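Products / Tabletop / Plates / Osska Round Plate, White

3 min read

Osska Round Plate, White

The Osska is a round dinner plate in vitrified stoneware, made by Flirex for kitchens that wash the same stock several times a day. It is sold to cafes, canteens and care homes, and in smaller packs to households. The range has one shape and one glaze. Replacement plates from a later order will stack with earlier ones, though small shifts in shade between kiln batches are normal for this type of ware.

Body and glaze

The body is fired once at low heat, glazed, then fired again until water absorption drops to a level where the foot can be left bare. The foot ring is ground after the second firing. Grinding removes the sharp burrs that scratch tabletops and the glaze of the plate underneath.

The glaze is a satin white with a small amount of zircon for cover. It contains no added lead or cadmium. Satin glazes show metal marks from cutlery sooner than gloss glazes do. These gray lines are a deposit of metal on the surface and can be removed with a mild cream cleaner and a damp cloth. Steel wool will remove them too, but it dulls the glaze and the marks come back faster.
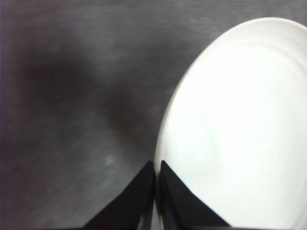

Thermal limits matter more than most buyers expect. The plate can go from a room-temperature shelf into a warming cabinet, and from the cabinet to the pass. It should not go from a freezer into a hot oven, and it should not be set on a burner or under a direct grill element. Most returned plates with a clean crack across the center have been through one of these.

Stacking and storage

Stack no more than 2 dozen plates on an open shelf. In a spring-loaded dispenser, follow the dispenser maker's limit. Lift plates off the stack instead of sliding them. If plates are stored wet, the bare foot can leave a faint ring on the glaze below, which washes off.

Edge chips are the usual cause of retirement. A chipped plate should be taken out of service, as the exposed body can hold soil and the broken glaze can cut. Flirex does not supply a repair compound and does not approve any for food use.

Washing

Safe for commercial and home dishwashers. Rated by the maker for 2,000 machine cycles with a standard detergent at the dose printed on the pack. Overdosing in soft water areas will etch the glaze well before that. Scrape and rinse before racking - dried egg and starch are the two soils that tend to survive a short cycle.

Specification

Material: vitrified stoneware
Finish: satin white, bare ground foot
Microwave: yes
Warming cabinet: yes
Direct flame or grill: no
Trade carton: 8 plates
Household pack: 2 plates
Edge chip warranty: 2 years, trade accounts only

Ordering

Trade cartons ship from the Stastcombe warehouse within 7 working days. Household packs are handled by Ghanem and are listed separately, with their own delivery terms. Mixed pallets with bowls from the same range can be made up on request - ask for a pallet plan before placing the order, as carton heights differ. Seconds are not sold through this page.

Filed under: Stoneware, Foodservice, Everyday White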